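Section 4. Recording demonstrations in the simulator

Read this section before you record anything you intend to train on. It assumes that Eramow is installed and that the leader arm has been calibrated as set out in Section 3. Most of the bad training runs we are asked to look into come from bad recordings, and a longer training run has yet to rescue one of them.

4.1 Before you start

1. Open the Trevor tabletop scene and press Reset.
2. Check that the arm in the window follows the leader arm at every joint. If one joint lags, go back to Section 3.
3. Type a task name. Use plain words, such as "red block to left edge". You will have to read these names again in December.
4. Set the episode limit to 23 seconds. Longer episodes are mostly hesitation, and the policy will learn to hesitate.

Note: The Auto-vary box shifts the blocks slightly between episodes. It does not give you variety in any useful sense. Move them yourself as well.

4.2 Recording

1. Press Record and wait for the tone.
2. Carry out the task once, at an even speed. Do not correct a poor grasp by nudging the block about.
3. Return the arm to its rest pose and press Stop.
4. Mark the episode Keep or Discard straight away. Do not leave a pile to be judged later.
5. Repeat until you have 100 kept episodes for the task.

Caution: The figure of 100 is a starting point for one task with one arm. It is often quoted as if it were a guarantee. Earlier editions of this guide did the same, and we have taken the wording out.

Caution: Do not mix operators within a task unless each one is tagged. Two people will reach for the same block in 2 different ways, and the averaged motion may suit neither.

4.3 Checking what you have

1. Open the Review tab and play back every tenth episode at normal speed.
2. Look at the starting positions of the blocks. If they bunch together in one part of the table, record more episodes elsewhere.
3. Compare the kept count with the file count in the Sekby folder. If they differ, rebuild the index before exporting. 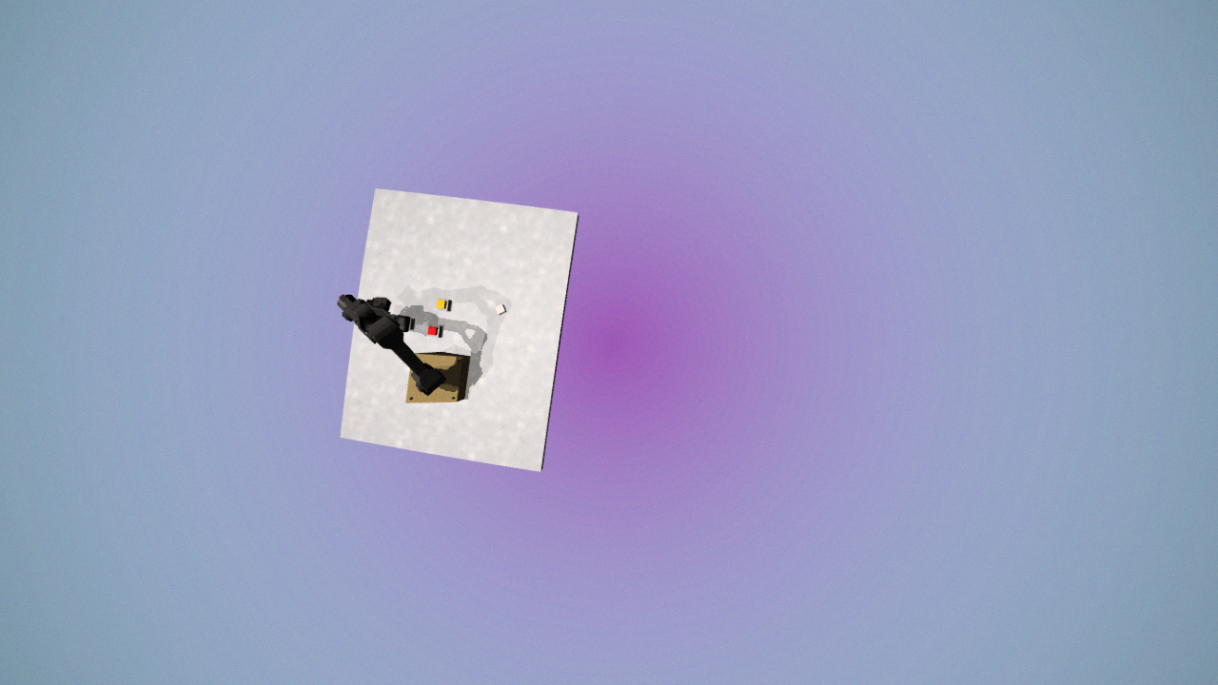

Will a policy trained only on simulated episodes work on a real arm?
Sometimes, for simple moves, but you should plan on recording real episodes too and test on the real arm before you believe any score.

The success score in the Review tab deserves the same doubt. It counts an episode as good when the block ends inside the target area — a block knocked there by the wrist scores as well as one that was picked up and placed.

4.4 Exporting

1. Select the kept episodes and choose Export.
2. Leave Smoothing off. It makes the plots prettier and can hide the moment of the grasp.
3. Write down the scene version and the random seed. The default seed is 111.
4. Copy the export to a second disk before you clear the Sekby folder.

Note: Exports made with Mirnness tools older than June 2022 store the gripper opening on a different scale. Convert them first. The importer will accept them without a warning.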